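Fikeck Soft-Close Toilet Seat and Lid, White: Review

September 25, 2018

I bought two of these seats in August for a small rental property in Brivham. The old ones were plain molded plastic, and both had loosened to the point where they slid sideways. The Fikeck was the mid-priced option at the hardware store, above the no-name seats and well under the Marchetti I have at home.

What you get

The box holds the seat and lid already joined, two bolts, two nuts, rubber washers, plastic caps and a folded instruction sheet. The instructions are all drawings. The third one is printed too small to read, but it only shows the washer going under the rim of the bowl. The stated weight limit is 500 pounds. I have no way of testing that.

Fitting

Removing the old seat took longer than putting on the new one. One of the old nuts was seized and I had to cut it. After that, installation was 31 minutes for the first seat and a good deal less for the second. The nuts are hand-tightened. Line the seat up with the front of the bowl before the final turn, as there is some play in the bolt holes.

If you have a shop vac, bring it in before you start. Old hinges shed grit and scale when they come off, and it goes everywhere. 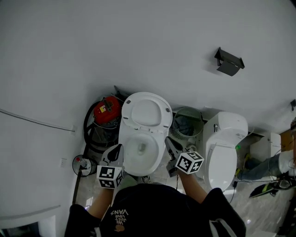

Seat and lid raised, with the wet-and-dry vac at left.

In use

The slow close works on both the seat and the lid. It takes a few seconds from upright and makes no sound when it lands. The maker claims 4000 closings for the hinge. The surface is smooth and wipes clean with ordinary bathroom spray.

Two complaints. The caps over the bolts are a loose fit and one has already gone missing. The bumpers under the seat are also a little hard, so it shifts slightly if you sit down off center. A Denine seat I used a few years ago had softer bumpers and stayed put better.

Verdict

Good value, easy to fit, quiet. I would buy it again for a rental or a guest bathroom. For the one I use every day I would pay more for a firmer hinge. Four stars out of five.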